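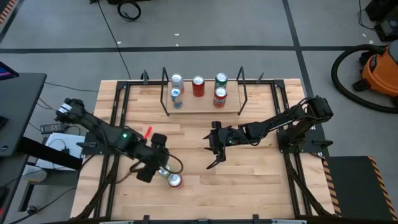 I finished the second season of Mosgate last night, a good hour after I'd promised myself I would go to bed, and I have been useless all day because of it. If you haven't started it yet, it's the one about a ferry town where two sisters inherit their father's hotel (and his debts, and eventually his other family). I put it off all through February because the trailer made it look so gloomy, and I'm sorry I did!

The first season took its sweet time. This one doesn't. By episode 5 Nora has sold the boat, Ellis has found the letters in the laundry room, and there's a dinner scene that I watched through my fingers, it was that uncomfortable. The whole thing runs about 51 minutes an episode, and I never once picked up my phone, which my family will tell you is a small miracle.

My one grumble is Tapley, the lawyer. He was such a lovely, slippery character last year and now he mostly stands in doorways looking worried.

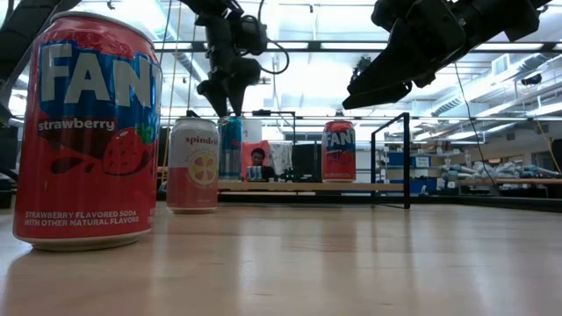 Sylvie Girard wrote to me that I've got Tapley all wrong, that he is worried for a very good reason, and that I should go back and watch who he calls from the hotel lobby in the second episode. So I did, and oh my goodness. I take back most of my grumble, though I'd still have given him more to say. Now I need a third season, and I need it before I forget who everybody is.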